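Tuning a two-arm kitchen rig in simulation before you wire anything up

I started doing this after my second stripped servo, and it has saved me a pile of money.
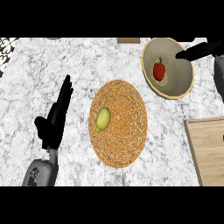
So before you touch the real arms, build your counter in the simulator first. Measure your own bench and copy it, clutter and all (my first version was one cube on a gray plane, and everything I tuned on it fell apart the minute there was a plate in the way).

1. Load both arms and park them. Left one at the near corner, right one diagonally across. Save that as your home pose now, you'll be going back to it all day!

2. Add flat stuff first: placemat, plate, cutting board. Let the physics settle before adding any food. If the plate jitters, your time step is too big. I run mine at 3 milliseconds.

3. Drop in two pieces of produce, one on the placemat and one on the plate. I like a green fruit and a red pepper for this, because a long smooth thing and a lumpy thing with a stem go wrong in totally different ways.

4. Move one arm at a time. Bring the gripper over the plate and stop short of touching anything. Check the clearance from the side view too, the top view lies to you.

5. Now the hand. Keep the fingers straight and together while it travels and only open them once you're close. Halyna Zhuravel at our shared shop talked me into this and my thumb collisions pretty much went away.

6. Run it in a loop overnight, shifting the food a little each time. I do some 300 runs. My last batch got 88 percent, and most of the misses were the fruit rolling.

Save your seeds with the logs. I forgot in April and had to redo the whole batch.

Next page: matching the joint limits to your real motors.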